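News > Robotics > Grippers and arms

Urix has spent November finding out which of two controllers makes a simulated gripper less clumsy, and the answer is Nera, by a margin that will not trouble the champagne trade. The firm ran 464 attempts in a rendered kitchen, split evenly between Nera and the older Bukia, with the same two-fingered gripper and the same wrist camera throughout.

Nera finished 133 of its tasks. Bukia managed 60, and spent much of the remaining time thinking about it.

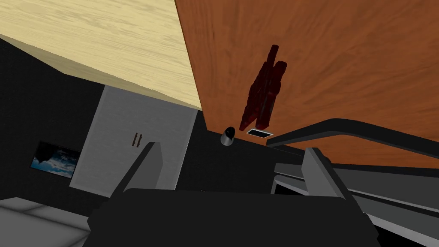
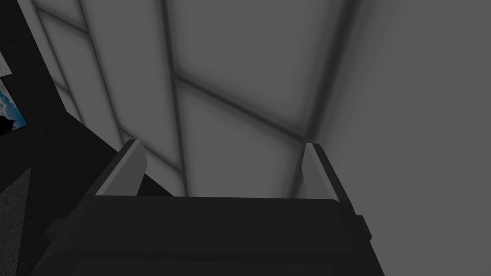
Simulated views over the gripper, fingers apart in both.

Urix puts the gap down to how each controller copes when the wrist tips over and the walls stop being where walls usually are. Bukia tends to halt and wait for instructions. Nera carries on - sometimes into a cupboard.

Dubey, which supplies the simulator, says a version with less forgiving friction is on its way. Urix plans to repeat the whole comparison on it, then move to a real arm in a real kitchen, where the crockery will have to be paid for.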